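Bent Bergmann, chairman of Brindell, has declined to say whether the club will vote for the proposed Northern Cup, a four-team competition that would begin in October and run alongside the league.

"The board has received the papers and will read them in full," he said at the club's offices on 12 August 2025. "Until that is done, I have no position to share."

Brindell would join Laltadholm, Norðdahl and Pralley under the plan. Each club would play 3 extra home matches, and Mr. Bergmann accepted that the calendar is already heavy. The first team played 43 matches last season.

"Our players are entitled to proper rest," he said. "Any agreement must protect that - in writing." 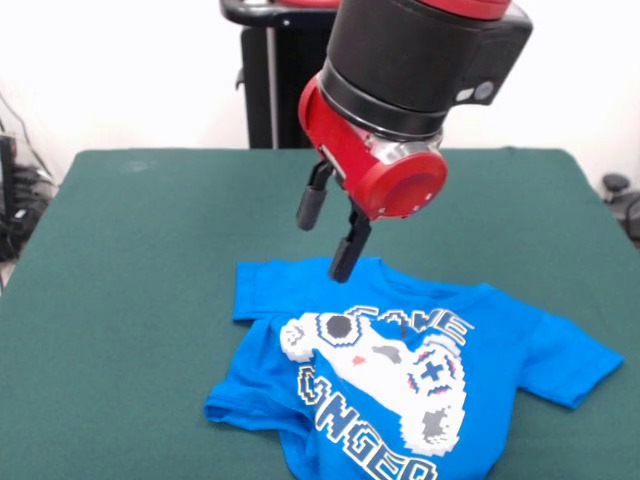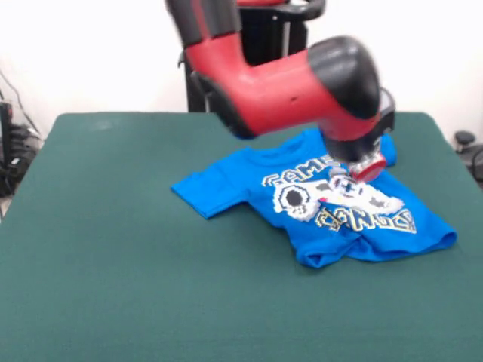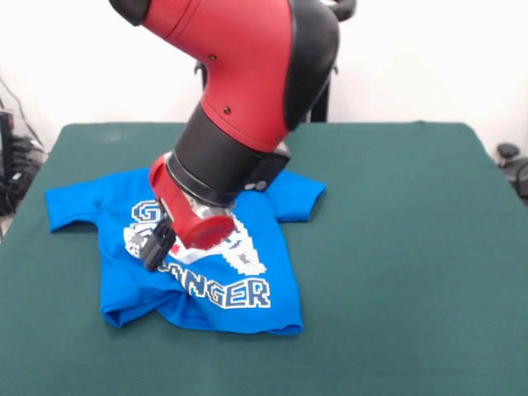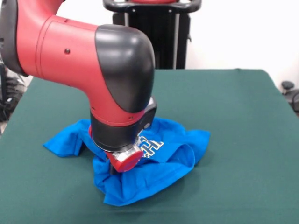

## Coach raises travel concerns

Head coach Esben Hjaltested was more direct. He said he had first heard of the plan from a counterpart at Pralley and had since asked the board for a meeting.

"The trip to Norðdahl takes most of a day," he said. "If we play there midweek, we lose two training sessions. I would like that to be considered before anyone signs."

Mr. Hjaltested said he was open to a shorter format, with a single match against each opponent, and would offer younger players a place in the squad. He would not be drawn on whether he had threatened to resign.

"I have a contract and I intend to honor it," he said.

Season ticket prices will stay the same whatever the outcome, Mr. Bergmann confirmed. The clubs have until the end of the month to reply.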